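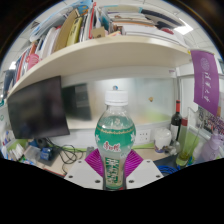 2 min read

Step 4. Set the grip on your bottle

Okay, pads are on, plates are screwed down, now we get to squeeze something! I use a plastic drink bottle with the cap on tight, standing upright on the desk. Karim Younis swears by a soup can for this part, but a can won't tell you when you're pinching too hard (a bottle buckles and you hear it).

1. Open the fingers all the way and bring them in low, with one ribbed pad on each side.
2. Close slowly until both pads touch. If one gets there first, back off and loosen the plates, then nudge them over. Mine took a few tries.
3. Keep closing until the pads lean against the plastic, and stop. In the Tivdale settings file that was 325 for me. Start at 200 and creep up.
4. Lift it an inch or so and hold while you count to ten.

Note: the build log on my Rilterwood page says 51 for the close speed. That's for the old motor. Go slower with the new one.

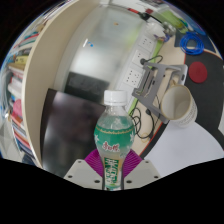 Step 4, pads against the lower part of the bottle, ribbed sides in.

5. Turn the whole gripper a little to the left, then right, and watch for slipping at the pads.

Caution: keep your free hand out from between the plates while the motor has power. I've been nipped twice and it smarts!

If the bottle slides, wipe the ribs with a damp cloth, let them dry, and start over from 2. Don't crank the plate screws to fix a slip, you'll only strip them.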